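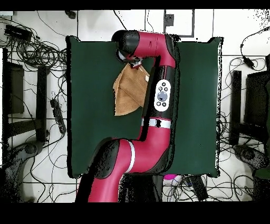 Rosteck publishes maintenance routine for its cloth-handling arm cell

Dzene, 2020-10-31

Rosteck has today published the full set-up and maintenance routine for the cloth-handling cell at its Dzene workshop. The document covers the arm, the gripper, the green work mat and the cabling, and is available free of charge to technical colleges and small workshops that run similar equipment.

The cell consists of a single red and black arm working over a square mat laid on a tiled floor. Its task is to take hold of a piece of cloth, lift it and set it down again. Soft materials place particular demands on a gripper, and small errors in the position of the mat or the closing of the fingers soon show in the work.

"A cell of this size is often left alone until something fails," said Elīna Urbonaitė, head of technical services at Rosteck. "We wished to set down what our own staff do and when they do it, in words that a new technician can follow on the first morning."

The routine is divided into a short check before each working period and a longer service at fixed intervals. In the short check, the technician inspects the gripper fingers for lint and loose threads, confirms that the mat lies square to the arm, and moves each joint slowly by hand guidance. A test cloth is then picked up 3 times from different parts of the mat. Should any of the lifts fail, the gripper is cleaned and the test repeated before work begins.

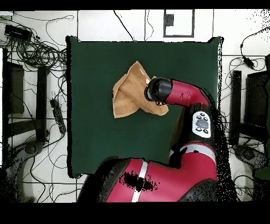 The test cloth should be crumpled before each lift and dropped without being smoothed out. Flat cloth is easier to detect and may hide a fault in the grip. Technicians are also asked to note any curling at the edges of the mat, which can alter the height at which the fingers close. A mat that will not lie flat after being turned and weighted overnight is to be replaced.

The longer service takes place after every 60 hours of operation. It includes the tightening of the base fixings, a check of the joint housings for play, and an inspection of all power and signal cables along their full length — including those on the floor, where wear is most often missed. The position of the arm is then set again from the corners of the mat.

Rosteck has kept written records of the cell since it was first put into use. They now cover 1418 hours of operation, and the last change of gripper fingers was entered at 1235 hours. Gunārs Butkienė, the technician responsible for the records, will present them to visiting engineers from Mekeck in November.

The routine is supplied as a printed booklet with a blank service log. Copies may be requested in writing from the Rosteck workshop office in Dzene. Technical questions should be addressed to Gunārs Butkienė, and press enquiries to Ivars Stankevičius at the same office.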